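Fruit handling set, kitchen bench
Ilow project, gallery page 4
Compiled by Murdo Nisbet, September 11, 2020

The fruit set is the second group of demonstrations gathered for the Tusar policy. The target is 200 accepted episodes, each stored with its arm states, its video streams and a single line of plain text naming the task. Episodes longer than 52 seconds are dropped before training.

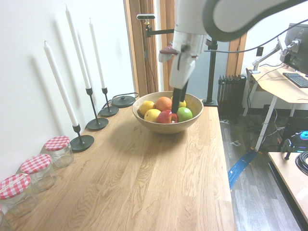
Fixed view. Fingers on the red apple, bowl near the centre of the table.
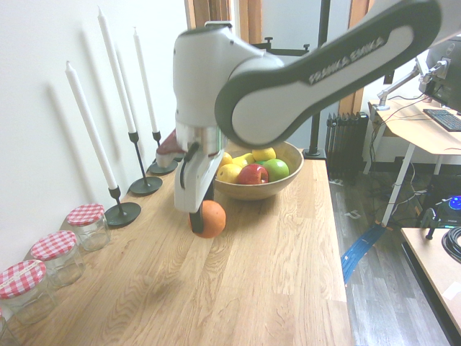 Fixed view. A finger against the orange, which is on the worktop in front of the bowl.
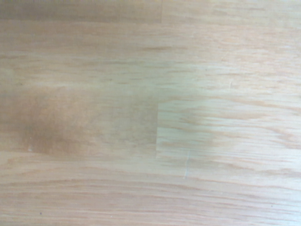
Wrist view. Wood grain only, slightly soft at close range.

Streams are aligned on the controller clock and resampled before upload. Domingo Villalba checks the labels by hand - 7 were sent back in the last batch, mostly for naming the wrong fruit. The May recordings used an older gripper calibration and are kept in a separate folder; do not merge them. Training on Dalgleish starts once the label check is complete.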